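Wallum open bookcase, dark brown wood
Grurkness Furniture, storage and shelving

Ref 1008. In stock, 2 left in the warehouse, more due June.

Solid feel, slatted back so it doesn't make a small room gloomy. Open shelves up top, cupboard at the bottom for the stuff you don't want out. Notched rails on the upper and middle shelves. Books go upright or lie flat, plants fine too (use a saucer pls, the finish marks).

Wallum with books and a spider plant:
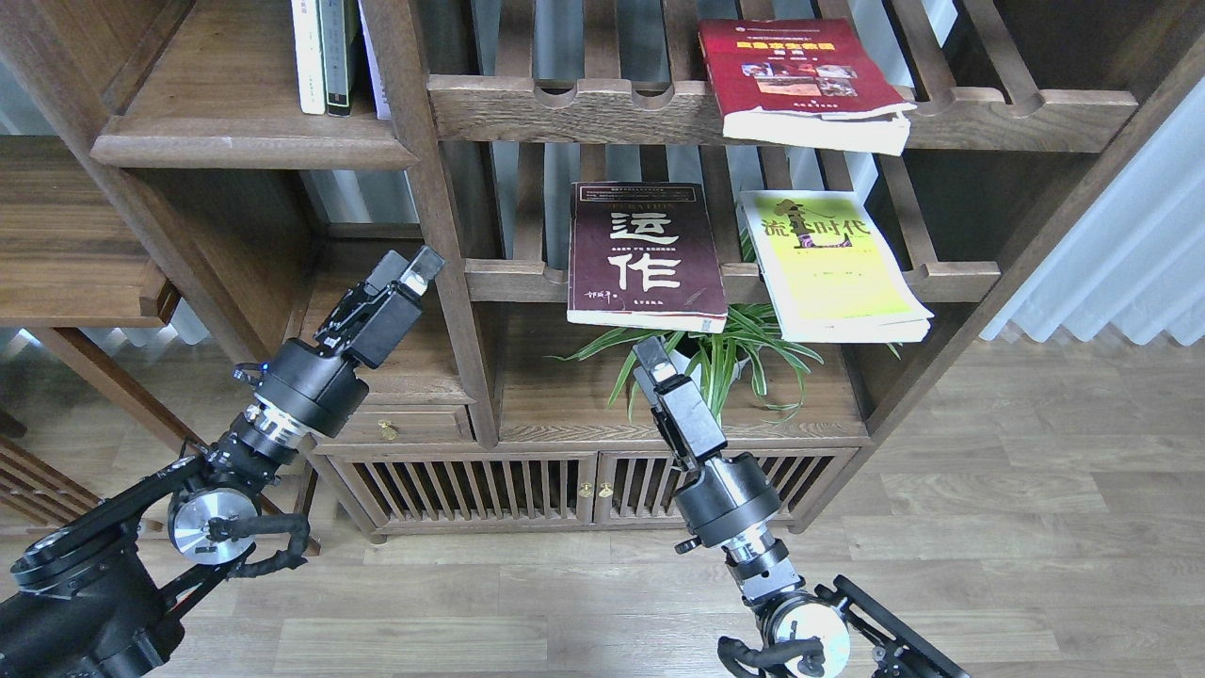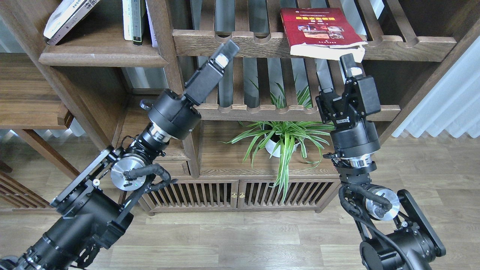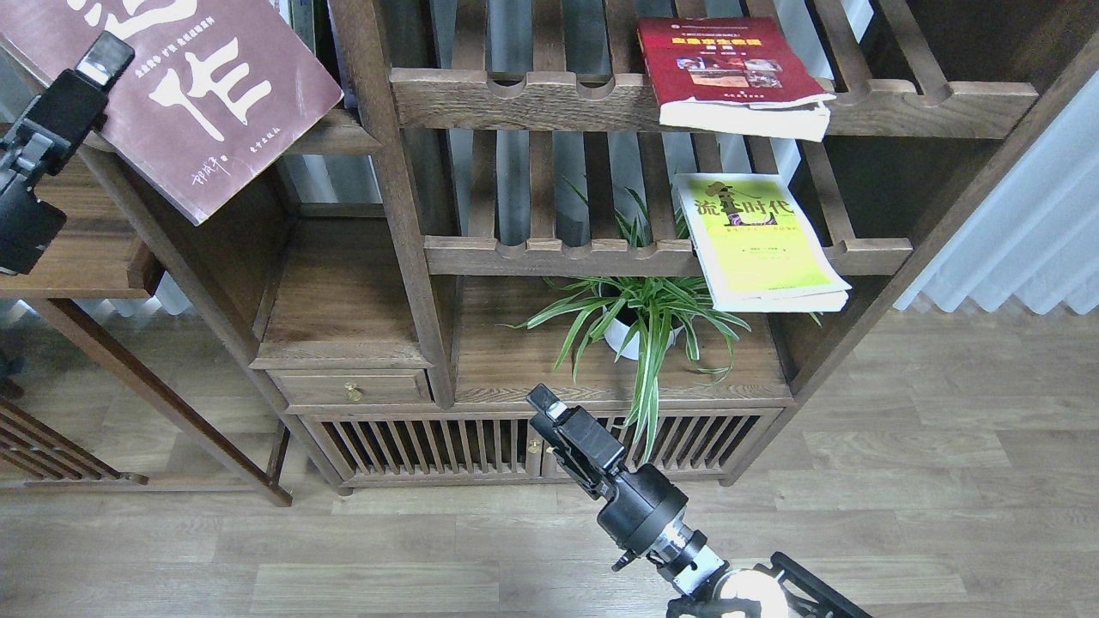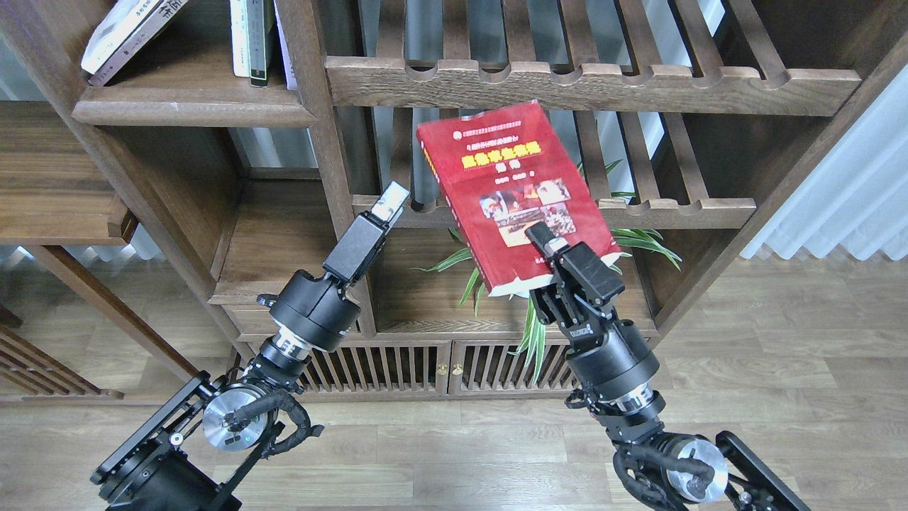

Height 187 cm. Measure your ceiling and also your stairs, we've had a few come back becuase of the stairs. Comes in 3 boxes, heaviest needs two people. Delivery by Sidex, ground floor only unless you book the upstairs option at checkout. Morning or afternoon slot, they text you the night before.

Assembly: almost an hour if you've done one before. Allen key in the box, bring your own screwdriver. Fix it to the wall, strap included.

Care: dry cloth, no spray polish. Wax once a year if your keen.

Same finish as the Carrasco side table and bench. Wood varies a bit batch to batch so order together if you want them to match.

Books, plant and pot not included.

Trade orders or spare knobs, email Hayley Ackroyd via the contact page. Knobs usually go out same day if you catch her before 2.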